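Search this board
Search
Home Forums Workspaces Desks & Surfaces Log in

Gridded mat or cloth over a white desktop – worth keeping?

wbitar
Posted 13th September
I have a white desktop with a hard smooth finish and I do two kinds of work on it: ordinary computer work, and going through printed manuals and product booklets for an index I maintain. The bare surface has two faults. It reflects the ceiling light into my eyes, and anything made of coated paper slides on it. I put a gray covering with a white square grid over part of it and left the rest of the desk bare for the monitor and cables.

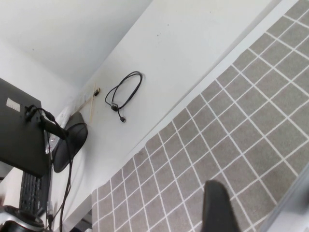

Monitor end of the desk, with the spare cable coiled on the bare part.

Glare is much reduced. My question is whether to extend the gray all the way back or keep the split. The covering is 62 cm deep, so there is a strip left over behind it. I would like to settle this before I buy a second piece.

swati_h
Keep the split. A monitor base on a soft surface will rock slightly when you type, and the cables drag the edge of the covering forward over time. Mine moved 3 cm between January and spring before I noticed the grid was no longer parallel to the desk.

Separate point: get the power strip off the desk. Screw it to the underside near the back and run one lead down. You would recover most of that corner.

ghumman62
Disagree on the power strip. Underside mounting is fine if you never unplug anything. If you change adapters every day you end up on your knees every day. On top, behind the monitor, is a reasonable place for it. Tie the monitor cables into one bundle with a hook-and-loop strap and they will stop spreading toward the keyboard.

I agree about not putting the monitor on the cloth.

swati_h
A desk with a clamp-on rail solves that. Sockets face out at the rear edge, no kneeling.

ghumman62
And costs more than the covering did. He asked about the covering.

M. Requena
What is it made of? "Mat" and "cloth" behave differently and people here use the words as if they were the same. A rubber-backed mat stays flat but holds a curl at the corners if it was shipped rolled. A printed cloth lies down at once but creeps under your forearms, and the grid distorts when it creeps. I had a Stunduseo mat and an Indlow cloth on the same desk for a year. The mat was better for writing and the cloth was better for paper, as it could be shaken out.

If you want to use the grid for alignment, check it with a steel rule in both directions before you rely on it. My cloth was short by 11 mm over its full width after one wash.

wbitar
I use the grid for alignment only by eye. A booklet gets opened with its spine more or less on a line, loose sheets go under the right-hand side, and I work across. The spine is stiff on most of these and the pages rise toward the middle, so I want the surface to hold the covers still.

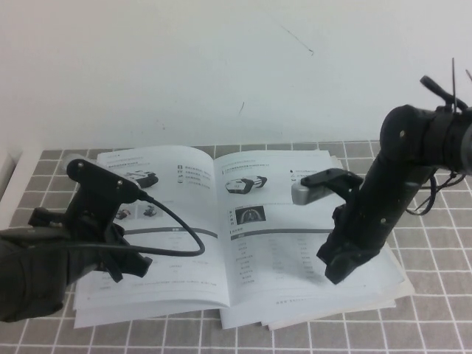

Booklet open on the grid, loose sheets under the right page.

Print on this one is very small. I am at item 749 in the index and my tolerance for gray type on a white page is lower than it was.

M. Requena
Then friction matters more to you than flatness. I would stay with the gray you have and not extend it.

For the raised pages, a flat glass weight along the gutter works. Press the booklet open in several places first, starting from the outer pages and moving in, or the binding may crack at the middle.

etornam_a
Don't press a glued binding flat if the booklet has to go back to someone. Use two foam wedges, one under each cover, and let it sit open at an angle. The Rizvi ones are overpriced, so cut your own from packing foam. Loose sheets should also come out from under the page while you work. They lift one side and the leaf turns back on you.

M. Requena
For a library book, yes. For a product booklet I think wedges are excessive.

etornam_a
It takes a minute to put them down. Your choice.

ghumman62
On the small print: move the lamp before you buy a magnifier. Low and to the left, aimed across the page. I bought an Uketti magnifier for around the price of a decent lamp and it lives in a drawer.

wbitar
Thanks. I will leave the covering as it is, strap the cables, and try the foam. The power strip stays on top for now.

swati_h
It will collect dust there.

Contact us | Terms | © Desks & Surfaces board | Back to top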